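Home | Projects | Reports | Members | Contact

Urberg Shared Workshop: Two-Arm Household Rig, Progress Report No. 3
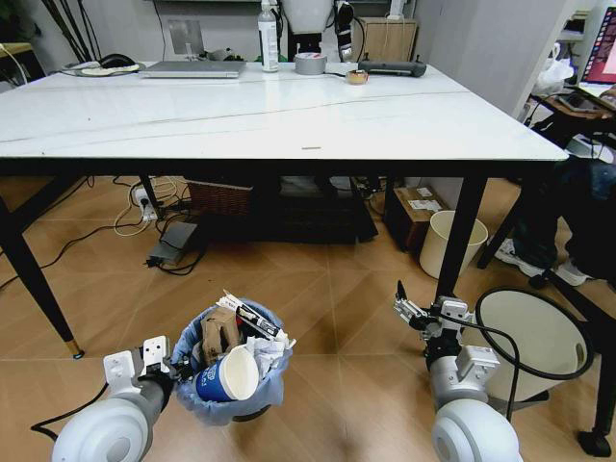 Figure 1. Trash can task at floor level. The left gripper holds the rim of the bag; the right gripper is open.

Mar 8, 2022
By Hawi Abdella, for the Gebretsadik small grants office

1. Status

The rig is assembled and both arms run from a single control program. Work since the October report went into the bag task: grip the liner of a small trash can on both sides, lift it clear, and set it down on the floor. The arms are driven by an operator at this stage. No part of the task runs unattended.

2. Hardware

The left gripper was fitted with square fingers in January. The earlier rounded pair let thin plastic slide out under load. Dagim Tekleab cut the new set at the workshop and they have not needed rework. The right gripper has the same opening range but a slower motor, so the left arm always takes the first hold.

The head camera mount was stiffened after it drifted during long sessions. Cable routing is unfinished. The right arm's cable still forms a free loop, and at full reach it can touch nearby furniture. A clip-on guide is on order from Savico.

3. Test results

We logged 178 attempts at the bag task. Results by stage:

First hold on the rim achieved, second hold missed: 37
Both holds achieved, bag tore or slipped during lift: 33
The remaining attempts split between full lifts and runs stopped by the operator. Ayantu Lemma is re-sorting that group, as the stop reasons were entered inconsistently before February.

Missed second holds are mostly a depth problem. Translucent liners give the camera little to work with, and the operator tends to close the gripper short of the rim. Crumpled paper near the top of the can also gets caught between the fingers. Opaque liners did better in a short side trial, but we have kept the translucent type in the main series so the numbers stay comparable.

4. Spending

Of this period's allowance, 600 dollars went to the replacement motor controller from Kododico. The receipt is attached to the paper copy. The finger material came from stock and was not charged to the grant. We request no change to the budget lines.

5. Next period

Fit the cable guide and repeat the reach check.
Replace the right gripper motor if the slower close time still shows in the logs.
Start on fitting a fresh liner. Gadisa Assefa has a draft motion sequence, tested so far with the arms powered and the can empty.
Timo Rathjen will send the corrected attempt log separately.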